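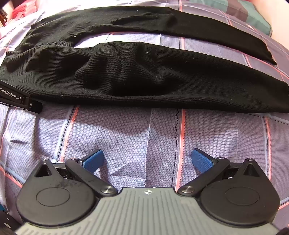 February | By Celeste Garcia
Search this site Go

Bedroom and Garment Check, Skuncombe House, Room 8

1. Bed surface clear of pins and sharp items — OK
2. Plaid sheet — creased, one dark loose thread. Remove.
3. Black ribbed knit — white lint specks. Roll before folding.
4. Seams — check all joins for fuzz and pulled stitches. 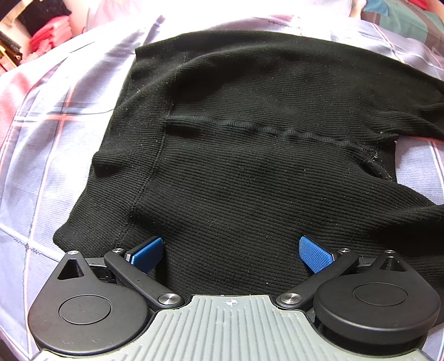 Item 4: seam junction, black knit. Lint on ribbing.

5. Dryer lint screen — cleaned. Next check in 32 days.

Open items: 2

Contact Westari Linen Care | Back to top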